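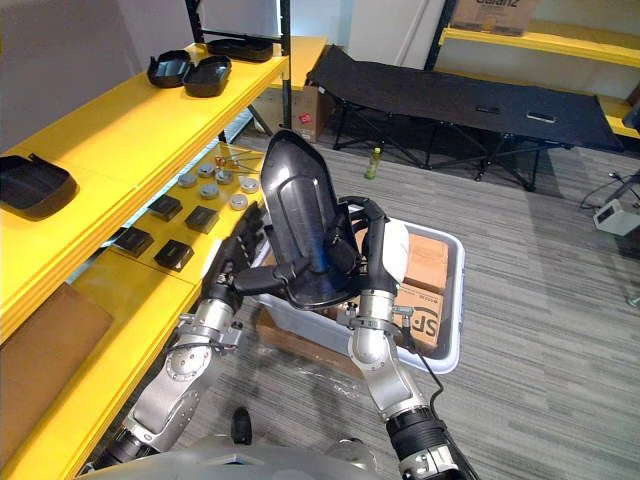
4.3 Two-Arm Shell Transfer

The third task compares the Wako and Ringate multi-fingered grippers on a large, smooth part. Both arms must lift a glossy black plastic shell and hold it over a white bin. The shell is tapered and curved, so the two contact surfaces are not parallel, and a small error in wrist angle on either side tends to turn the part.

Each gripper pair was run on the same arms with the same Zondham controller, and only the finger force limit was retuned. We logged 1470 attempts over both pairs. Of these, 1402 were kept for analysis; the rest were dropped when the controller log was incomplete.

Figure 6. Two-arm hold of the shell above the bin. The left gripper presses against the side of the shell while the right gripper clasps the opposite edge.

The Wako pair held the shell more steadily during the lift but was slower to settle on first contact. With the Ringate pair, most failures were slips on the pressing side, where the fingers have no edge to close on. Raising the force limit reduced slips but bent the shell enough to shift the clasped edge. We therefore fixed the limit at the value used in Section 5 for all later runs. Head camera images were used for the approach only, and the Skullura pose tracker was switched off after contact.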